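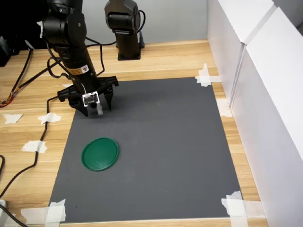

Szu-yu's view, when I went over the plan for the lid task with her this morning, was that we should quit adding episodes until we agree on what a bad one is. She has been going through the November set and says a third of the arguments in the review notes come down to two people using the word "clean" for different things. Orsolya wrote under that: agreed, but please don't stop for a week to write a document.

So we compromised. Collection went ahead on the lid task only, and I wrote the rules down as we went.

Thu 30 March

Task: pick up the green lid from the mat, lift, put it down in the right half. Left arm only. Right arm stays parked and its joint values are still logged, so the files have the same layout as the two-arm sets.

Operator: Darcy in the morning, me after lunch. Saodah on the recorder.

Episodes kept: 48. Thrown out: 7. Of those, two were the recorder starting late and the rest were operator errors that we would not want copied (dragging the lid to the mat border and pinching it there, mostly).

Rules as of today:

An episode starts with the fingers open above the mat and the lid flat and still. If the lid is rocking, wait.

One missed grasp is fine and stays in. Two misses, finish the episode anyway and tag it "retry". Do not delete it. Szu-yu wants those for the recovery split.

If the lid ends up off the mat, stop and discard.

No hands over the mat until the recorder says saved. Saodah had to remind me of this more than once.

Lid start position: Darcy was working from the list that Totix prints out, which picks a random spot in the left half. After lunch I did it by eye and when I plotted the starts I had put nearly all of them in the same patch, low and to the left. Go back to using the list. I left my episodes in but tagged them "byeye" so they can be weighted down or dropped.

Grasping the lid is harder than it looks from the operator's seat. It is low and the fingers come straight down, so the choice is to straddle it or catch the rim. Straddling is at the limit of the opening. Darcy catches the near side of the rim with one finger inside and one outside, and tips it up. I was going for the far side. Hagos looked at both and would rather have one style per set, at least for the first training run. We settled on near side. That means my afternoon batch is the odd one out again.

Wrist camera: exposure was on auto for the first few episodes and the picture jumped every time the gripper came down close to the mat. Fixed it at the value from the Nindier config and it has been steady since. The early episodes are tagged "autoexp". Worth checking whether the November set had the same problem, I suspect it did.

Mat: checked the corner positions against the saved reference before starting and again at the end. No shift that I could measure. If anyone retapes it, redo the reference and write it here.

Disk: the Firnier box is getting full. We have 307 episodes on it counting today, all tasks together, and the depth streams are most of the space. Hagos to move the older ones to Blackburn. Please don't record long sessions before that is done, the recorder does not warn you, it just writes short files.

Baseline: Orsolya started a small run on Darcy's episodes alone to see if the loader takes the new tags. It loads. Loss numbers mean nothing yet.

To do
- ask Szu-yu if "retry" should be one tag or split by number of misses
- Totix list: add lid rotation? It is round, so probably pointless, but the rim wear might show
- second operator for the near-side grasp, so it isn't all Darcy
- write the exposure value into the startup script so it stops depending on who remembers
- replay ten of the kept ones on the arm before adding the right half starts

Saodah's note from the end of the day, copied from the whiteboard: gripper offset looked slightly off on the last batch, compare the commanded and measured width at full open before the next session.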